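How do I stop fitted sheets from popping off the corners of a thick mattress?
Home & Household > Bedding and Laundry

Hultetti
Hoping somebody has been through this. We replaced our old mattress in August and the new one is a lot taller, plus there's a topper on it that adds another 2 inches. None of my old sheets fit, so I bought two new sets labeled "deep pocket." They go on fine. Then every single morning the corner by my head is off and by the third night the sheet is basically a rope under my knees.

Things I've tried so far: washing them in cold so they don't shrink, putting the tag end at the foot (then at the head, because I couldn't remember which one was right), and tucking the slack way underneath until I skinned my knuckles on the bed slats. I've also got those little clip suspenders from the drugstore and they lasted maybe a week before one let go in the middle of the night and snapped me in the calf.

I would rather not spend another 70 dollars on sheets that do the same thing. Is it the sheets, the topper, or me? I do sleep kind of wild. Cotton, if that matters, and I like it cool so please don't tell me to get flannel.

Breneck
Get bigger sheets. "Deep pocket" doesn't mean anything, every company makes up its own number. Look for the inches on the package.

Wolura
I went through this exact thing after we moved and I got a little obsessed with it, so sorry in advance for the length!

First, get a tape measure and measure the side of the bed with the topper on. Start at the bottom edge of the mattress and go up to the top of the topper, and don't squash it down. Then add 2 inches for the part that has to wrap underneath. That's your pocket depth. I'd been guessing for years (and guessing low, apparently) and when I finally measured I could see why nothing stayed put. The sheet was reaching the bottom edge and just sort of hanging on there hoping for the best.

Second, look at the elastic. Turn the sheet inside out on the couch and see if it goes all the way around or only at the four corners. Corner-only elastic is fine on a skinny mattress but on a tall one it gives up. All-around elastic costs a bit more, but mine was 30 dollars on clearance and it has outlasted the fancy set my sister-in-law gave us. Give it a good stretch in the store too, if they'll let you. If it crackles or feels crunchy, put it back.

Third - and this was the big one for me - your topper is probably moving and taking the sheet with it. Mine slid toward the foot of the bed a tiny bit every night. I bought a roll of that rubbery shelf liner, the waffle kind, and laid strips of it between the mattress and the topper. It feels silly doing it but the topper hasn't budged. Some people put a mattress pad over the topper and mattress together, which also works if you don't mind the extra layer. I run hot so I skipped it. 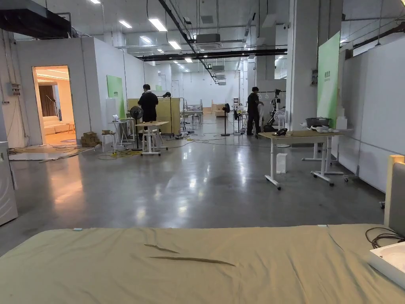 When you put the sheet on, do the corners diagonally. Head left, then foot right, then the other two. If you do both head corners first you use up all your slack up there and end up wrestling the last one on, and that last one is always the one that pops. Once they're all on I go around and lift each corner of the mattress with my knee and shove the fabric as far under as I can. Takes me 5 minutes, mostly because the dog wants to be on the bed the whole time.

And go easy on the dryer! High heat cooks elastic. I do low and pull them out while they're still the least bit damp, then finish them over the shower rod. They come out less wrinkly too, though I'll admit I don't care about creases. They're gone as soon as somebody sits down.

On the tag thing, on most of mine the tag goes at the bottom right corner, but I have one set where it's at the top left, so I just put a safety pin through the hem on the side that runs along the wall. Laundry marker works too. Queen sheets are close enough to square that it's really easy to get them turned sideways, and then nothing fits and you blame the sheet.

If you still want suspenders, skip the clip ones. There's a kind that's one long cord that runs clear around under the mattress with a toggle to tighten it. I haven't needed it since the shelf liner, but my neighbor swears by hers and she's got an adjustable bed that folds up like a taco every night.

Hultetti
Okay, measured it. I was off by a LOT, my pockets are too short even before you count the topper. And yes, the elastic is only at the corners on both sets. I'm going to try the shelf liner tonight with the old sheets, since I already have half a roll under the sink, and look for the all-around kind when the sales start. Thank you!

Xie
Wanted to add that some places will let you return opened sheets if you kept the bag they came in. I got store credit for a washed set once by just explaining that the pocket was shorter than what the label said. Bring the packaging and the receipt and be nice about it.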